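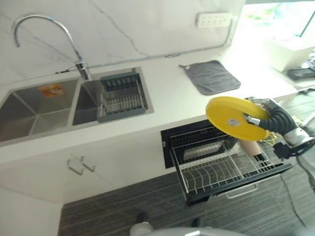
Fig. 4. Sink area with the dish-drying drawer open; plate above the rack.

Household Guides > Kitchen > Fitted Storage
Issued 05/02/2004 by Feng-yi Leung, Piltwood Kitchens
Reading time: 5 minutes

Section 4. Daily use of the dish-drying drawer

4.1 General

The drying drawer is intended for crockery and light kitchenware that has been washed and rinsed by hand. It is not suitable for the long-term storage of cutlery, knives or glass ovenware. Households supplied under the Kelthorpe tenancy scheme should read this section together with the inventory sheet.

4.2 Before loading

1. Leave washed items in the draining basket in the sink until they no longer drip freely.
2. Check that the floor in front of the cabinet is clear. The drawer requires 900 mm of free space when fully extended.
3. Pull the drawer by the bar handle until it stops. Do not pull on the wire rack.
4. Confirm that the rack is seated level and that the tray is in position.

CAUTION: Do not lean or stand on the open drawer. Children should be kept away from the runners.

4.3 Loading plates

1. Hold each plate by the rim and lower it between two rows of tines.
2. Begin at the back and work towards the front.
3. Leave one space between deep plates and bowls. Flat plates may stand in neighbouring spaces.
4. Place plastic plates apart from heavy stoneware, which can mark them.

NOTE: Stickers on the underside of new plates should be soaked off before first use. Paper labels may come away in the rack and block the tray.

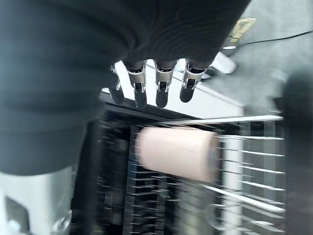

4.4 Cups and small items

Cups and beakers are placed last, once the plates are steady. Light items should be set down with the hand directly above the rack and released only when they are supported by the bars. Anything narrow enough to pass between the bars belongs in the cup holder - not on the rack itself.

Round items laid on their side can roll when the drawer is closed. Close it slowly, using the handle, and stop if any resistance is felt.

4.5 Cleaning

1. Empty the tray daily and wipe it with a soft cloth.
2. Lift out the rack each week and wash it in warm water with a mild detergent. Zendel cleaning paste must not be used on coated wire.
3. Dry the runners before replacing the rack.

The tray should never be left to fill beyond 300 ml. Replacement racks and trays may be ordered from Abou Zeid, quoting the cabinet number. Stocks are checked each August and delivery may be slower during that month.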